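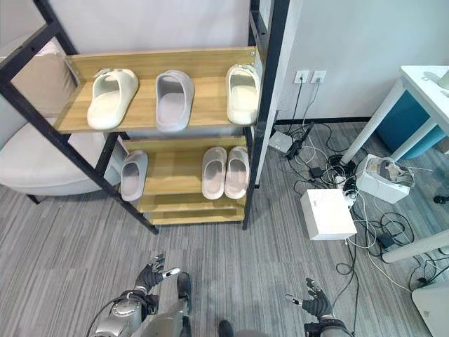
Start position for the shoe rack routine: hands up, fingers spread, both feet on the carpet.

7. Clearing a Finger Stall (Fault 104)

The shoe rack routine is a great first job for your Gelard, and most owners who try it end up running it for fun. Sooner or later, though, you will see Fault 104. The hand goes down for a slide, one or more fingers meet something that won't give, and the robot holds still with the hand where it is. It looks alarming the first time. You can clear it yourself in a few minutes, and you'll learn a lot about how the hand works while you're at it!

Fault 104 came up again and again in the September trials at our Toledo workshop, almost always on shelves with a raised back edge. The steps below are the ones Estela Navarrete and Uriel Mansilla settled on there.

CAUTION: A stalled hand is still under power. The fingers may open or close without warning when the load changes. Keep your own fingers out of the space between the hand and the shelf until you have finished step 3.

CAUTION: Do not pull the slide out from under the hand. The arm can drop when the slide comes free.

Before you start

Have the handheld stop within reach. Check where the power cords run, especially if there are outlets next to the rack, and plan to stand on the other side. If a second person is helping, agree on who holds the stop. That person does nothing else.

Clearing the fault

1. Press PAUSE on the handheld stop. The status light turns amber. If it stays red, go to "If the light stays red" below.

2. Look at the hand from the side, with your head well back from the rack. Check each finger in turn, from the metal segment down to the black fingertip. Find out what it is touching, or close to touching: the slide, the shelf board, the back panel or a post of the rack. Don't forget the finger that's hardest to see. If the palm is up against something bulky, the finger on that side can be tucked behind it, and that's very often your culprit.

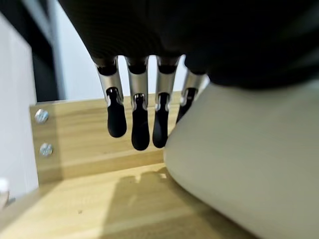

3. Select HAND > RELAX. You will hear the finger drives let go one after another. Wait for the second beep before you touch anything.

4. Support the forearm from below with one hand. With the other, lift the wrist straight up until the fingertips are clear of the shelf edge. Lift by the metal wrist joint and never by the cables that loop over it.

5. Swing the arm out in front of the rack. Straighten any finger that is still bent by pressing gently on the pad of the fingertip. It should move freely and spring back. A finger that clicks or grinds needs service (Section 12).

6. Put the slide back. Leave a gap of at least 2 fingers' width between the slide and the nearest post. Slides with a thick, rounded upper need more room than you'd think.

7. Select ARM > HOME and step back past the carpet marker. The arms return to the start position.

Note: You don't have to power down. The Trirar software remembers which slides it has already placed and picks up from there. This is one of our favorite things about the new release.

Trying again

Use SLOW for the first run after a stall. Watch the hand as it comes in palm-down over the shelf. On the lower shelf the upper board limits how high the wrist can go, so a pair pushed far back is much harder to reach than one near the front. If the hand hesitates, press PAUSE before the fault has a chance to trip.

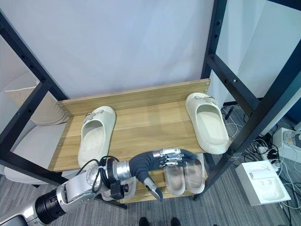

Approach to the pair on the lower shelf, hand palm-down.

If Fault 104 comes back at the same spot, open SHELF > BACK EDGE and raise the clearance value from 19 to 27 (millimeters). Bianca Vlad found this setting for us, and it made a huge difference on deep wooden shelves. Don't go higher than 27, or the fingers will close on air above the low slides.

If the light stays red

The robot has not accepted the pause. Press the full stop on the handheld, keep clear, and let the arm settle onto the shelf on its own. It will come down slowly. Don't try to catch it. Then hold RESET until the light goes amber and continue from step 3.

Two red lights in a row on the same day means the wrist cable should be checked. Write down the slide position and the shelf, and send them to Ulises Cáceres at Pluditz Service together with the log file.

Section last revised 10 Oct 2022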